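Braltidus Hall dining survey - final write up
Valdir Quintana, intro stats project

Question was simple. Do people take less food when the trays are gone? Braltidus Hall dropped trays in February, Tirnby still has them, so we had a comparison pretty much for free.

Method: short paper survey at both halls, dinner only. We got 537 usable forms. Goal was 3,000, way too high for one semester. Forms with no hall marked got tossed.

Results. Students at Tirnby reported more leftovers per meal, mostly bread and pasta. Drinks were the suprise - at Braltidus people said they fill one cup and go back later, at Tirnby they take 2 at once and leave one half full. Second trips were more common without trays but the plates came back cleaner, acording to the students anyway.
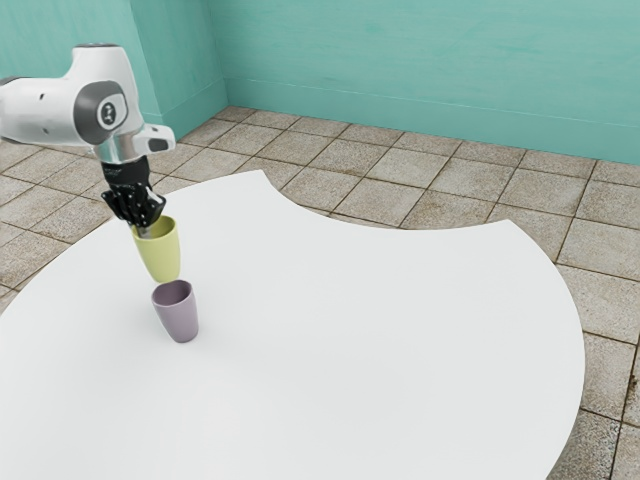 Fig. 1. Pale yellow-green cup, computer rendering.

Problems: self reported, so people probably lie a little. Also the halls don't have the same menu. Should of weighed the scraps for real, maybe 30 plates a night per hall. Raw tallies are in the appendix, sorted by hall.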